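Print this page | E-mail to a colleague

Search the staff site Enter keyword Go

Kitchen automation: your questions

Put together by Ritu Agarwal, catering operations, Trorkunlow. Answers are short, sorry, I'm between meetings. Will keep adding to it thru September.

Is anyone losing their job?
No. All 27 kitchen staff at Rarusthorpe stay on, same hours, same classification. Some duties change, see below.

What will the robot do?
Fetching and putting away, to start. Cups, small containers, opening and closing cupboards. Loading the fridge comes later, if it comes. No knives. No hot pans.

So who does the cooking?
You do.

Which site goes first?
Rarusthorpe. Brotbridge after that, once we've had a proper look at how it goes. No date for Brotbridge, please stop asking Guadalupe.

What changes on my shift?
Early crew: unpacking is split, you do the heavy and the fragile, robot does the light stuff. Afternoon crew: one person per shift is the named minder. Minder stays within reach of the stop button and doesn't do prep at the same time. Yes, that's been rostered in. 8 shifts as minder before you're signed off to do it solo.

Do I get paid for the training?
Yes, ordinary rate, or overtime if it falls outside your roster. Put it on the timesheet under Orozco (that's the project name, not a person).

Can I say no to being minder?
Yes. Talk to your supervisor. Won't be held against you.

Has it been tried anywhere yet?
In simulation, yes. 229 practice tasks so far, target is 2000 before anything rolls into a real kitchen. The virtual kitchens are not copies of ours. Layouts get swapped around so it doesn't learn just the one room.

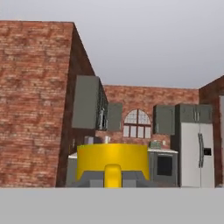
Simulated kitchen, Orozco project. Yellow gripper in front, fridge and oven range behind.

Will ours be that colour?
Don't know yet. I've asked for something bright so it's easy to spot.

Does it record us?
It has cameras for finding its way about. Footage is not used for performance managment or for checking breaks. Written policy is on the noticeboard by the lockers.

What if it drops something?
Hit stop, clean up as usual, fill in the yellow form. Near misses too.

Who do I ask?
Guadalupe Zamudio for rosters and training, me for the rest. Catch either of us before 2 pm if you can.

This site uses cookies to remember your settings. Accept | Find out more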